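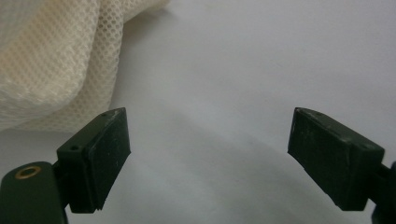
New rules for hand-held gripper sessions at the Sirnach site

From September, the teams in Sirnach and Ellurham will follow the same short list of rules when they record work with soft goods. Until now each site had its own habits, and the Metness group had to throw away up to 400 recordings after the last round.

Wipe both contact pads before every session and again after 62 recordings. Mesh and knitted fabric leave lint, and lint changes the grip. Small scratches on a pad are allowed. A pad with a loose edge must be changed the same day, and the change is written in the tool log.

Open the fingers fully before you come near the fabric. Hold them open for 2 seconds at the start and at the end of each recording — this was the most common mistake in spring. Keep your other hand out of the view unless the task sheet asks for it.

Do not flatten the fabric between recordings. The task sheet says how it should lie, and a fold is a valid start position.

The full text is Afolabi note 47, in the shared folder. Please send your comments to the site desk before the end of the month.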